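3/17/21

Changed the regrasp rule for the drive caddy and ran the extraction step on its own, with the rest of the disassembly sequence switched off. The planner still picks the approach pose from the fixed camera. The wrist camera only corrects the last part of the descent.

The old rule closed the fingers, checked width, and pulled along the cage axis. If the force went over threshold it opened, backed off and tried again from the same pose. That repeats the same error with the same result. The new rule treats a high pull force as information about tilt. It keeps the grip, rotates a small step around the axis between the fingertips, and pulls again at lower speed. After 3 steps with no drop in force it lets go and asks the detector for a new pose.

Force limit is 80 N for now. I had it lower in January and the arm gave up on caddies that I could take out by hand without any trouble. Sigita wants the limit set per cage type. I would prefer one limit until we have more cage types in the log.

The Skimden set is at 571 attempts, all on towers lying on their side with the panel off. Dougal relabeled the failures so that "missed grasp" and "slipped during pull" are separate classes. They were one class before, which made the January numbers close to useless for this question. Most of what I had been calling detection error is slip.

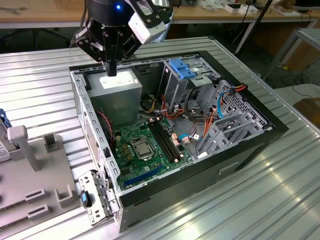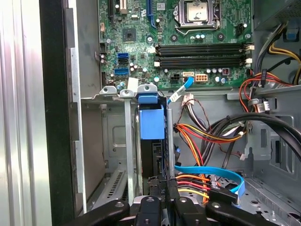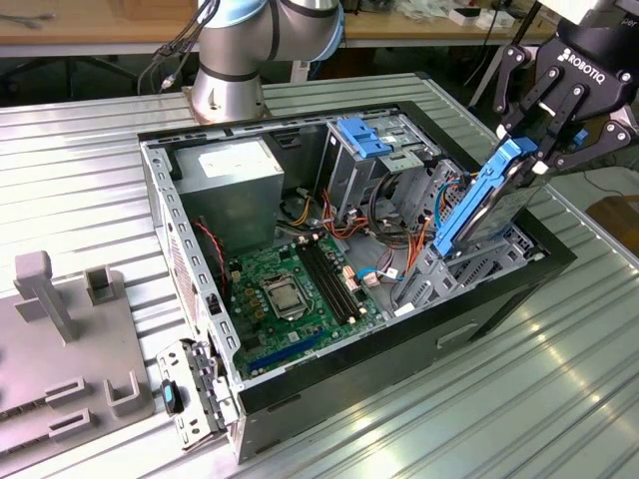
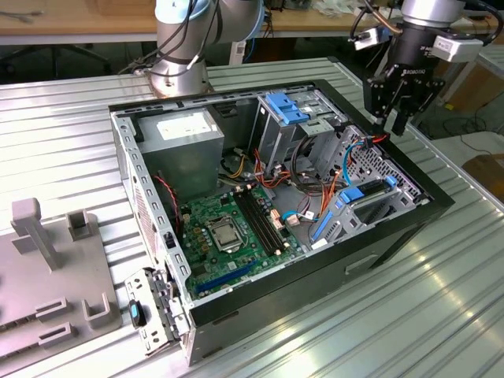
Open tower, panel off, two-finger gripper.

Catriona is not convinced that the tilt step is what helps. Her point, sent after she read the log, is that I slowed the pull in the same change, and a slower pull alone could account for fewer slips. She wants a run with the old rule at the new speed before any of it goes into the Purves draft, and she asked whether the force readings were zeroed between attempts or only at the start of a batch.

Only at the start of a batch. I checked the script. Drift over a batch is small compared to the limit but not small compared to the drop I use to decide whether a tilt step worked, so that has to be fixed first. Moved the zeroing to the hover pose, fingers open, before each descent. It adds a short wait per attempt – acceptable.

The speed comparison needs 4 conditions: old rule and new rule, each at both speeds. Order shuffled within a batch so that wear on the caddy tabs does not line up with one condition. Alistair has the shuffling code from the connector study and will send it.

Still open:
Cables near the cage. The planner treats them as free space.
Finger width check reads closed on a partial grasp if the caddy is gripped by the edge only.
Log the tilt angle at release. At the moment I only store the number of steps.

Sent Catriona the plan for the 4 conditions. Batch size not settled yet.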